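Zallus on renting out a household arm by the month

Kamonchanok Ruangrit handles field support for the Zallus rental kit, a two-finger arm with a wrist camera that the company leases to software teams. She spoke to us on Tue 6 August about what customers get and where the kit falls short.

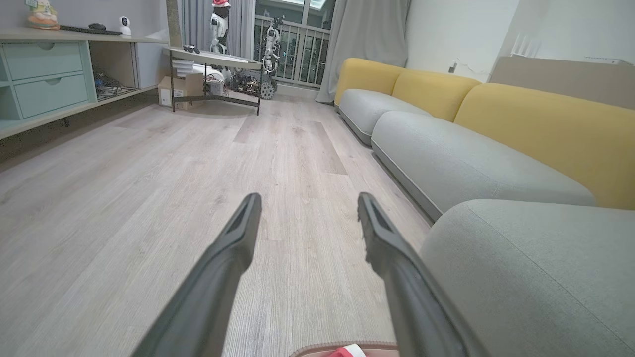
What is in the contract

The lease covers the arm, the gripper, the wrist camera and one day of setup. Customers supply the room. "We ask for a hard floor and a sofa, a table, drawers, the things people own," Ruangrit said. "A bare lab tells you very little about how the arm copes with a cushion."

The fingers are long and black, with a recessed slot on the inner edge near the tip. Ruangrit said the length was chosen for reaching toward the floor and into open shelving. The cost is stiffness. "At full reach the tips flex under load. We publish the figure and people still call me about it."

Wear and replacement

Finger pairs are treated as consumables. Zallus ships a spare set with each kit and swaps the pair after 100 hours of contact work. The swap takes nearly 20 minutes, including recalibration. Kulap Boonchu, who tested the kit for Bovville in June, put the recalibration step at the top of her complaints.

"The routine stops if the light changes," Boonchu said. "In a room with a big window you close the curtains first. The manual mentions it on page 9, after the steps where you need it."

Ruangrit accepted the point and said the section is being moved. Firmware 1014 also widens the exposure range - customers on the older release have to request it by email.

What it does not do

The kit has no force sensing at the fingertips. Grip effort is estimated from motor current, and Ruangrit does not recommend it for glassware. A sensing fingertip is in testing under the name Jirow, with no price set.

Boonchu said Bovville would renew for another term if the spare fingers stay in the base fee. Ruangrit said they will for current customers. Terms for new ones are under review.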